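About Us

Hi, and welcome to Jirora! I write most of what ends up on this site, and I also run the grip tests, so you're getting the shop version.
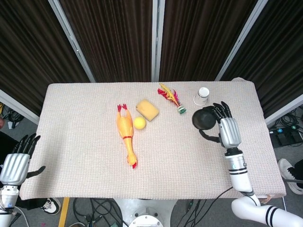
How we got started

Jirora is a small testing shop in Erkent. Companies send us their robot hands and we find out what makes them let go, squeeze too hard or lock up. We use household stuff for it - a sponge, a paper cup, a rubber chicken - on a knitted cloth that snags more than you'd think.

The Pandum fault

People always ask about this one, so I'll just tell it. Pandum was our first big job, a long run of pick and place: 2000 grasps, same hand, same table. At grasp 147 the fingers closed on a cup and stayed closed. I hit stop, the arm froze like it should, and the hand kept right on squeezing (the cup did not make it). Our stop button cut power to the arm joints, but the hand was on its own supply and never got the message!

My own fingers had been in there 11 minutes earlier, straightening the cloth. I still think about that.

What we changed

We shut down until September and rewired everything. One button now kills the arms and the hands together, and we test it before every session. Hands go limp on a stop. We also run 200 slow grasps on any new hand before we let it go at full speed, and yes, customers grumble about the wait.

The full write-up is called the Sethi report, after the room we were in. Write to us and I'll send you a copy - the wiring diagrams are on the last pages.

Page updated July 7, 2022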